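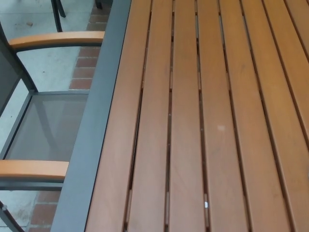 Progress report to the Ekus fund, covering the period to the end of May
Project: Table-wiping and chair-setting robot, Zidatstead garden restaurant
Prepared by Efua Owusu, operations manager

We're through the first half of the work plan and I'm happy to say the patio crew has stopped calling it "the experiment." It's Trolar now, which is the name on its side, and people say good morning to it!

Where we are

Trolar has worked 141 opening shifts and closing shifts on the patio since the last report. The plan called for 200 by the end of the grant, so we're ahead. It does two jobs: it wipes the outdoor tables, and it moves the armchairs in or out. Murali Gounder, who leads the floor team, sets the route on a tablet at 6 in the morning and checks the tables before the doors open. If he isn't happy with one he taps it on the map and Trolar goes back.

Wiping slatted wood was the hard part. The cleaning pad we started with was made for flat indoor tops and it snagged at the gaps. Sastry, our integrator, sent a softer pad and changed the stroke so it follows the length of the slats. That took five tries to get right, and the last version is so much better that we've thrown the old pads out. Small dried spots still need a person with a damp cloth. Trolar can now flag a spot it has gone over twice, and the flag shows up on Murali's tablet, so whoever is on the patio goes straight to it with a cloth (before, they looked over every table top to find the one that needed it).

Chairs are going well too. The armchairs have to end up close to the table without the armrests knocking the metal edge. We had some scrapes in the first weeks and touched up the paint ourselves. Sastry lowered the final push speed and we haven't logged a new scrape since. The brick strip in the floor still gives the wheels a little trouble, mostly when Trolar crosses it at a slant, and the route now has it cross square on.

What has changed for the team

This is the part I most wanted to write about. Opening used to mean two people bent over tables for the first hour, and both of our longest-serving servers had asked to come off that shift because of their backs. They're back on it, by choice. One of them now uses the time to prep the herb station, and she has started training the new hires there, something we never had room for in the mornings.

No one has lost hours. We promised that in the application and the schedule shows it. Six people have done the operator training, and all six can clear a stop, change the pad and park Trolar by hand. Pay for trained operators went up by one step in our scale.

It hasn't all been smooth. The evening crew felt left out early on, and they were right: we had held every training session before noon. Murali moved two of them to after closing and the mood improved a lot. A couple of people also find the warning beep annoying. We've asked Sastry for a lower tone and are waiting to hear what can be done within the safety rules.

Spending

We are inside the budget on everything except pads, where the trial versions cost more than planned. We'd like to move money from the travel line to cover it. A short request is attached.

Next

Rain days come first. At present Trolar stays in when the patio is wet, and the old routine comes back along with the sore backs. Sastry has a wheel set for us to try on damp concrete. After that we'd like to let the operators edit the routes themselves, and the evening crew has asked to go first. Your visitors are welcome any morning; come at 6 and Murali will hand you the tablet.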